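How do you pack for a small apartment when the movers charge by the box?
Reading time: 2 minutes

I am moving in July from Tivham to Skurach, to an apartment of 98 square feet less than the one I have now. The moving company gave me a price of 161 for the van and then an extra fee for every box they carry. I asked if a big plastic bin is also one box and the lady on the phone said yes, if one man can lift it.

So my question is, should I put small boxes together inside bins, or is this asking for trouble? I have many books, kitchen things, and papers from my old job which I must keep. Also I would like to know if it is better to buy new boxes or take them from the supermarket. The building has no elevator and I am on the third floor.

Answers

I did this two years ago when I moved to Prinditz, and it went well, but I made some mistakes at first.

Put the small boxes in the bin before you fill them. Then you see at once which sizes sit well together, and you don't pack a box for one hour only to find it is one finger too wide. I wrote the room on the top of every small box and also on the bin, on two sides. My bins were from Shih, not expensive, and I still use them under the bed. 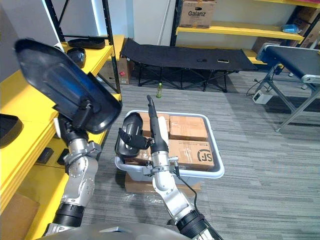 Posted by Edit Szalai

Cardboard boxes in a white plastic bin are easy to lift out again one by one, so at the new place you can carry the bin to the kitchen and empty it there. Keep the books separate. I put books in two small boxes and linen in the others, and even this was heavy on the stairs. If you fill a whole bin with books, no mover will accept it as one piece, and he will be right.

For the papers, I would take them yourself, in a bag. Mine were in the van, and for three days I did not know in which box.

About the supermarket: the boxes for bananas are strong but they have holes. I would buy new ones for the kitchen things and take free ones for clothes.

Answer by Godfrey Mosoti

Ask for the price in writing. In my case they said on the phone that a bin is one box, and on the day the driver counted every box inside it. I paid 100 more than I expected. Maybe your company is more correct than mine, but an email costs nothing.

Also the third floor without elevator is often a separate fee. You did not write if it is included.

Answer by a guest

just sell the books. I had 3,000 of them and I don't miss it

Last updated: July

Contact us | Copyright Skurach Neighbors Help Pages | Back to top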